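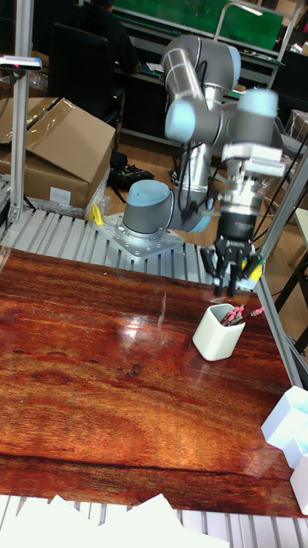

Hukgate demonstration gathering: progress report
To: Benedetta De Luca, Julteck
From: Trevor Yeoman
26 Jan 2020

Benedetta, you asked for a plain account of where the first stage stands before you release the second payment. I have tried to keep the claims small. Some of what follows will read as less cheerful than the update Higinio Serrano gave you by phone, and where we differ I have said so.

Where we are against the plan

The plan called for 2000 recorded demonstrations of tabletop handling by the end of this stage, and we have them. I would ask you not to put much weight on that. The target was set in July, before any of us had tried to train on the results, and it was chosen mostly because it looked like a serious figure. A demonstration in our count is any run with a start, a finish and a complete log. It doesn't have to be a good run, and it doesn't have to teach the system anything the previous one didn't.

The runs cover 22 tasks. Most involve picking up, shifting or setting down ordinary things, such as a cup of pencils, paper or small boxes. Eight of the tasks make up well over half of the recordings. These are the easy ones. When an operator has a daily quota and a choice of task, the easy ones get done, and I should have seen that coming when I let people choose. From the start of next month the task list will be drawn up the night before and operators will work down it in order.

Quality of the recordings

Tonantzin Aguirre has been reviewing runs by hand. She pulls them at random, watches them through and marks each one as usable, doubtful or no good. Her main complaint is hesitation. Operators bring the arm in over the object, stop, think about it, nudge it sideways and then commit. A person watching understands the pause. The learning system doesn't, and copies it. In our first trained version the arm hung above the cup for so long that Higinio Villaseñor got up to check whether the controller had dropped out.

We have tried trimming the pauses out by script. I'm not convinced by this. The script can't tell a dithering operator from one who is sensibly waiting for the arm to settle, and after trimming, some of the movements have a jump in them that no real arm would make. Serrano thinks the trimmed set is fine for training. I think we should compare the two sets properly before anybody relies on either, and that work is under way.

The other issue is labelling. Each run carries a short written instruction, and two operators will describe the same job quite differently. "Lift the cup" and "pick up the pencils" have both been used for one and the same movement. A certain amount of variety is useful. What we have in places is plain error, including runs where the instruction belongs to the previous task because it was never changed over. Tonantzin is fixing these as she finds them – slow work, and she has other things to do.

Results so far

We trained on everything in December and again on a smaller hand-picked portion. On a test of 35 attempts at the cup task, with the cup set down in places the operators had used often, the version trained on the smaller portion did better. I am not giving you the success rates here. Thirty-five attempts at a single task on a single table is too few to tell a real difference from luck, and I have seen figures like that lifted out of a report and put on a slide.

Both versions did poorly when the cup was placed near the table edges. We have very little recorded out there. The polished tabletop may also be playing a part, as there is glare off the varnish and it shifts with the lights and the time of day. Villaseñor believes glare is the main cause. He may be right, but he hasn't tested it, so please treat it as a guess. A matte cover for part of the recordings would settle the matter cheaply and I have asked him to do that first.

The Cemano annotation software

You asked whether it was earning its keep. Not yet. Suggested labels still have to be checked one by one, and Tonantzin says checking a wrong suggestion takes her longer than typing a correct label. The people at Tapia who set it up for us have promised a new version. I would not renew until we have seen it run on our own recordings.

Spending

Operator hours are over budget and equipment is under. The overspend comes from reviewing, which we had costed as if it would look after itself. I am not asking for more money. I am asking to move what is left in the equipment line across to review time, and to drop the second arm from the plan for now. A second arm would give us more recordings of the kind we already have too many of.

What I propose for the next stage

Stop counting total demonstrations as the measure of progress. In its place, report usable runs per task, with Tonantzin's marks attached, and the share of runs where the object starts away from the middle of the table.

Hold back one group of tasks entirely from training, so there is something fair to test on. We should have done this at the beginning.

Finish the trimmed and untrimmed comparison, and the matte cover trial, before recording anything new on the cup task.

Serrano would rather keep recording at the present pace while these checks go on. His argument is that the operators are trained and available now and may not be later, and it's a reasonable one. I would still sooner pay them to redo the edge placements slowly than to add another few hundred runs from the middle. If you want to hear his side before you decide, he is happy to talk to you directly.

Trevor Yeoman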